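Sealing or not sealing a speckled countertop — what do you use?
Kitchens and Baths > Counters and Sinks

tincuta_c
We moved into this house in April and the kitchen came with white counters with fine gray speckles. The previous owners left a folder of manuals for the appliances and nothing at all on the counters. The home inspector wrote "solid surface or stone" and moved on.

I want to know if I should be sealing them. My mother-in-law says every counter needs sealer once a year. The man at the hardware store on Burnham sold me a bottle of Stakano stone sealer and said it can't hurt. I haven't opened it yet. We cook a lot with turmeric and beets, so stains are the main worry. I have one yellow spot by the stove that I have been over with dish soap four times.
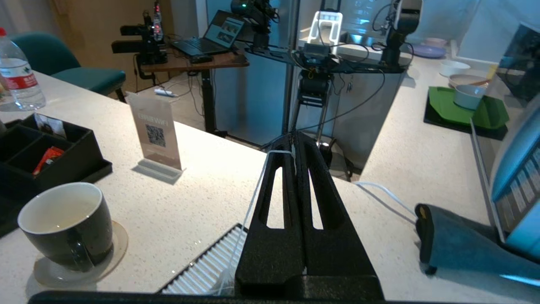
The counter, where it turns the corner.

Any help appreciated. I would like to get it right before my parents come to stay.
Tincuța Chiriac

gravelpit64
Put the sealer back in the bag. First find out what you have. Granite gets sealed, marble gets sealed, quartz does not, solid surface does not. Look under the overhang with a flashlight. Engineered quartz usually has a raw, duller underside and sometimes a printed line or a sticker from the maker.

Then do the water test. Put a teaspoon of water on a clean spot and leave it fifteen minutes. If the spot goes darker when you wipe it, the material is taking in water and you can think about sealer. If it looks the same, you are done.

dunmore_ed
I disagree that you need to know what it is first. The water test tells you all you need. I have sealed an unknown counter in a rental and it was fine. Used half a bottle, buffed it off, the tenants never said a word.

gravelpit64
Fine for you. On quartz it sits on top and dries to a haze, and then the poster is back here asking how to get haze off. I set counters for nineteen years and I got that call every spring.

dunmore_ed
Only if you leave it on. Any sealer hazes if you leave it on. Read the bottle.

sanziana.surdu
Tincuța, I had nearly the same question two years ago when we bought our place. Mine turned out to be quartz. I paid a fabricator 82 dollars to come out and look, and he knew in a minute from the edge where the sink was cut. You can check that yourself if your sink is mounted from below. Run a finger along the cut edge. On mine the speckle goes all the way through.

For turmeric, try baking soda and water mixed to a paste. Leave it under plastic wrap overnight and wipe it in the morning. It took two nights for me. Don't use a green scrub pad. It leaves dull patches you only see in the evening when the lights are on.

tincuta_c
Thank you all. I did the water test at 7 this morning in three places: by the sink, by the stove and in the corner. No dark spot in any of them. I looked underneath with a flashlight and it is rough and a little gray. No sticker that I could find. The sink is mounted from below and the speckle does go through at the cut.

kettle_on
Sounds like quartz. One more check is a straight pin. Press it somewhere that doesn't show, like under the overhang. If the tip marks it easily it is solid surface or laminate. Stone and quartz won't care.

Please be careful with hot pans whatever it is. People hear quartz and think rock. The stone in it is held together with resin and the resin scorches. I have a brown ring next to my range from a Dutch oven, and the quote to replace that section was more than the range cost.

dunmore_ed
I've put hot pans on mine for years with no mark.

kettle_on
Then you have been lucky, or yours is granite. Trivets are cheap.

tincuta_c
The pin didn't mark it. So I am calling it quartz and returning the sealer. They gave me store credit, which I put toward a Bagheri cutting board, the big one.

The paste worked partly. After one night the yellow is maybe half as strong. I am doing it again tonight.

Second question while I have you. What do people clean with day to day? I had been using vinegar and water in a spray bottle, the same one I use for the windows. It seems all right but the counter looks flat to me in certain light, and I don't know if that is the vinegar or how it always looked.

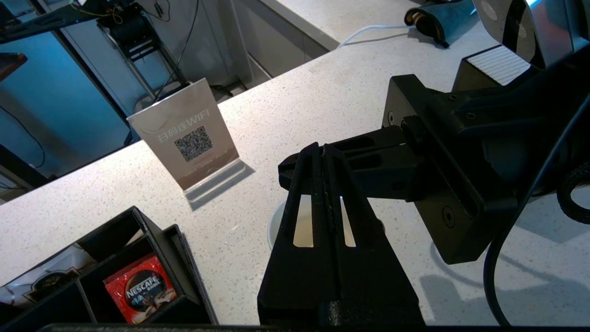

My sister uses Oltano spray on hers and likes it, but it is 14 dollars a bottle and I would go through one every couple of weeks with the amount we cook. If dish soap does the same job I would sooner use that.

gravelpit64
Dish soap. A few drops in warm water, wipe, then wipe again with plain water and dry it. Most of what people call a flat or cloudy counter is soap film from skipping the second wipe. Stop with the vinegar. Once won't do anything, but every day for years is not good for the resin or for the caulk at the backsplash.

sanziana.surdu
Agree on the second wipe. I do it with a microfiber cloth and go straight to a dry towel. For grease near the stove I use rubbing alcohol cut half and half with water. Test a corner first.

dunmore_ed
I use whatever spray is on sale. The counter is there to be used.

kettle_on
Ed, that is how you end up with caulk like mine. I had to dig out the whole run behind the sink and redo it. Took all of a Tuesday and I still have a lump by the faucet.

On the flat look, try this before you blame the vinegar. Clean one square foot with the alcohol mix, dry it, and compare it with the part next to it. If the clean part is brighter you have film. If they match, that is just your finish. Some of these counters are sold honed and were never shiny.

tincuta_c
Did the square foot test next to the fridge. The clean part is brighter, so it was film. I have done the left side and will do the rest after dinner. The yellow spot is down to a faint ring after the second night of paste. I can still find it but my husband could not.

gravelpit64
One more night should do it. Use fresh paste, the old stuff dries out and quits working.

pauline147
Does the baking soda paste work on red wine too? Mine is solid surface, same kind of white.

sanziana.surdu
It did on mine, but that was quartz. On solid surface I would try dish soap first and keep the paste for whatever is left.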